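Kusum Uniyal Goes Home Between Seasons

12/3/18

Kusum Uniyal is not hard to find when she isn't working. She is usually at her parents' house in Nunport, in the upstairs room she had as a girl, with the door open so she can hear who comes in. She has an apartment in the city too, but she says she has never bought curtains for it.

Uniyal plays Dr. Anya Paredes on "Paredes," the hospital drama that is now in its fourth season. She was hired for two episodes. The part was a night nurse's sister who came in with a broken wrist and complained about the wait. The writers liked her, brought her back, sent the character to medical school between seasons and married her into the family the show is named for. She has now been in 142 episodes of television, counting the soap she did before this one, and she can tell you which of them her mother has not forgiven.

"The one where I leave the baby at the bus station," she says. "She had calls from relatives." 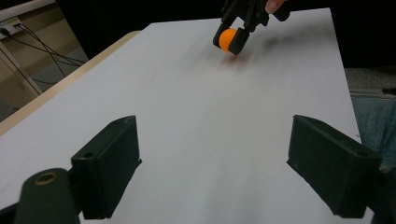
Growing Up in Nunport

She is the younger of two daughters. Her father taught high school chemistry and her mother kept the books for a shipping office near the harbor. Her older sister, Meera, is a dentist and lives a few streets away with her husband and their twin boys. Uniyal sees the boys most weeks and has taught them to fall down convincingly, and Meera has asked her to stop.

There was no theater at her school, so she joined the debate team and did voices. A teacher suggested the summer program at Grarberg, four hours inland by bus, and she went when she was sixteen. She came home with a bad haircut and told her parents she wanted to act. Her father asked her to finish a degree first. She picked accounting, finished it, mailed him the certificate and moved out the same week.

The early years were slow. She worked the front desk of a hotel, did a radio ad for a tire shop, and was cut from a movie she had already told everyone about. The soap came when she was 26. She played a jewel thief for three years and learned to memorize some 30 pages a day, a skill she says is no use for anything else.

She met her husband, the drummer Tom Jundis, at a wedding where his band was playing. They dated for a long time without telling the press, mostly by eating at home. They were married last February at the town hall in Nunport, with lunch at her parents' place afterward. She wore her mother's sari and he wore the suit he plays in. A photo taken by a cousin got out the next morning, and Uniyal says she would have picked a different one.

Jundis tours in the spring and fall, and the show films in the summer and winter, so they are often in different towns. 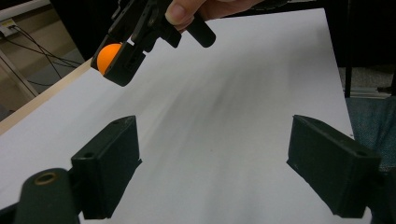
They talk on the phone late at night and keep a shared list of things to fix in the apartment. The list is long. They have no plans to move, though both of them have looked at houses in Nunport and neither will say how seriously.

Fans of the show want to know about the season finale, in which Anya walked out of the hospital with a packed bag. Uniyal has read the scripts for the next two episodes and will not talk about them. She does say that she has signed for another year, and that she asked for fewer scenes in the operating room, where the masks make her glasses fog up.

She would like to do a comedy. She has also been offered a play at Grarberg, in the same hall where she spent that first summer, and she is trying to make the dates work. Her father has already asked what night he should come.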